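Imprimir | Enviar por correo electrónico

Recolección de demostraciones (robótica)

La recolección de demostraciones es el procedimiento por el que se reúnen ejemplos de una tarea para entrenar un sistema de aprendizaje por imitación. Cada ejemplo, llamado episodio, agrupa las imágenes de las cámaras y las posiciones de las articulaciones. El manejo de ropa es uno de los temas preferidos de estos conjuntos, en parte porque un tejido cambia de forma cada vez que se toca y resulta difícil de simular.
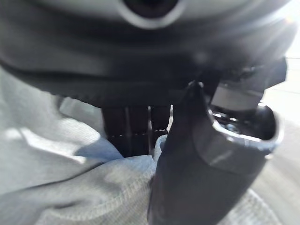
El conjunto Berdale, uno de los más citados en este campo, contiene 278 episodios con prendas y otros textiles. Sus responsables lo presentan como «variado», adjetivo discutible: 17 prendas y una misma sala no permiten decir gran cosa sobre lo que hará el sistema en otra casa. Tampoco se ha publicado cuántos intentos se descartaron ni con qué criterio.

Las cámaras de muñeca ofrecen detalle del contacto con la tela, pero los propios dedos de la pinza tapan buena parte de la vista. La cámara de cabeza abarca más espacio – brazos, muebles, suelo – y pierde precisión justo donde se produce el agarre. Combinar ambas es lo habitual. Que la combinación compense los defectos de cada una suele darse por supuesto.
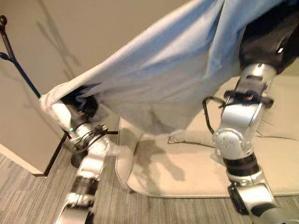 Críticas

El proyecto Flellau repitió el entrenamiento con 30 episodios escogidos a mano y obtuvo resultados parecidos a los del conjunto completo, lo que pone en duda el valor de acumular grabaciones. Gilmartin atribuye la coincidencia a una prueba demasiado fácil: coger una prenda extendida sobre un asiento no equivale a doblarla. La discusión sigue abierta, y ninguna de las partes ha facilitado sus registros sin editar.

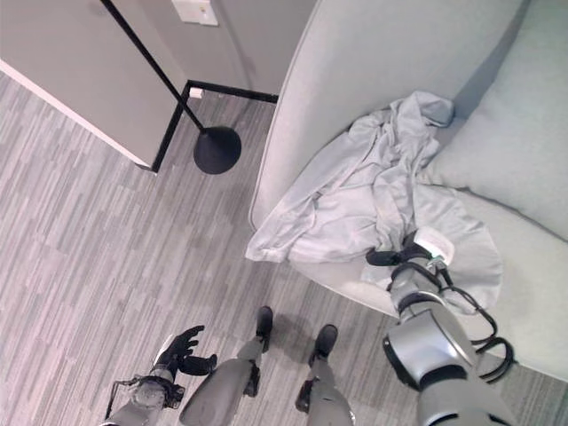 ¿Cuántos episodios hacen falta para aprender una tarea con ropa?

Depende de la tarea y de cómo se mida el éxito; las cifras publicadas no son comparables entre sí y conviene desconfiar de cualquier mínimo general.

Artículos relacionados
Aprendizaje por imitación
Teleoperación
Manipulación de objetos deformables
Drodier (formato de datos)

Inicio | Índice | Categorías | Contacto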